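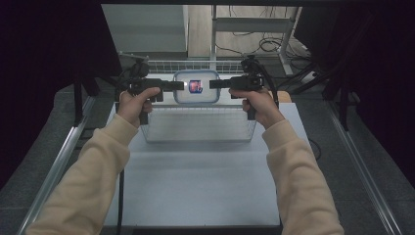 Figure 1. Two-handed hold on the clear container, over the wire basket.

24 May 2018
Florencio Montes

4. What went wrong with the container task

I'd planned for this section to be short. The container task was supposed to be the easy one in the Natavmont set: pinch a plastic box between two hand-held grippers, lift it, move it across, put it down again (Figure 1). People learned it in a couple of goes and most of them said they liked it more than the cloth task. We recorded 700 demonstrations and I was already writing up the results in my head when we started replaying them on the Dutberg arms at the Mateos lab.

Of those 700, 159 dropped the box on replay. I don't mean a bad placement or a crooked landing, which we score separately in Section 5. I mean the arms closed on the box, started up, and the box slid out between the fingers. In a few of the worst ones the arms kept squeezing after it had gone and the two fingers came together hard enough to trip the force limit, so the cell shut itself down and we had to go in and reset it by hand. That part I'm less relaxed about, and I'll come back to it.

4.1 First guess: the box

My first guess was the container itself. It's smooth, it's clear, and the side walls give a little when you press on them. A person feels that straight away through the handles and squeezes a bit harder without thinking, and none of that squeeze ends up in our recordings, because all we log is where each gripper is and how far open it is. So I figured we'd simply picked an object that our method can't handle, and I was ready to write a paragraph saying so.

Then we reran 20 of the dropped takes with a stiffer box of the same outside size. If the soft walls were to blame, most of those should have come good. They didn't. The arms dropped the stiff box in the same spots, which was pretty annoying at the time (I'd bought a whole stack of them) but did at least tell us to stop staring at the plastic.

4.2 Second guess: the opening width

The next thing we looked at was the jaw opening. Each tool has its own camera, and the Veston tracking software works out the opening from where the two pads sit in that camera's view. Figure 2 is a typical view with the jaws wide open. When the pads stand out well against a pale tabletop the estimate is very good, and our bench checks in January were all done over a plain white top, so of course they looked lovely.

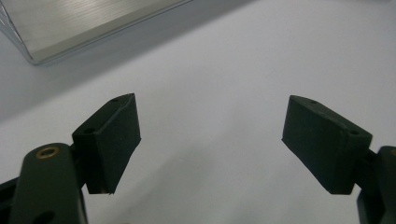 Figure 2. Tool camera view, jaws open, with the brushed metal piece at upper left.

What we'd never checked was bright metal in view. In Figure 2 the metal piece is well away from both pads and does no harm. Slide the tool over so that a pad tip lines up with one of those shiny edges, though, and the software sometimes grabs the edge and treats it as the edge of the pad. The reported opening jumps, usually to something wider than the real one, and then the smoothing filter spreads that jump over the next stretch of the recording so it no longer looks like a jump at all. On replay the arm believes the jaws should be a little further open than they ever were in the person's hand. For a sponge or a towel you'd never notice. For two flat fingers pressing on opposite walls of a box, it's enough to lose the grip.

I went back through all the dropped takes with the raw, unsmoothed width traces beside the video. In 83 of them there's a clear false jump in at least one tool before the lift. I'm confident about those. The rest are a mixed bag and I don't have a single story for them. Some look like a timing slip between the left and right recordings, so one finger arrives early and shoves the box sideways. Some I just can't explain.

4.3 The bit that worries me

A dropped plastic box isn't much of a safety problem. The arms carrying on afterwards is. Our replay code follows the recorded path whether or not there's anything in the grip, and with two arms working towards each other that means the only thing stopping a collision is the force limit. The limit did its job every time. It's also set by the maker to protect the arms, and I'd been quietly treating it as our own protection against a bad recording. I shouldn't have been.

We've since made two changes. The width trace is now checked before smoothing, and any take with a sudden jump gets pulled out for someone to look at. On the replay side, each arm compares its measured force with a low threshold just after the lift begins, and if either side feels nothing, both of them stop and hold. Picking that threshold was fiddly. Set it too high and a light, empty box counts as nothing, so you get stops in the middle of perfectly good runs.

The container results in Section 5 use only the takes that passed the new width check. The dropped takes are kept in the release with a flag on them, and I'd ask anyone training on the full set to read the flag column first.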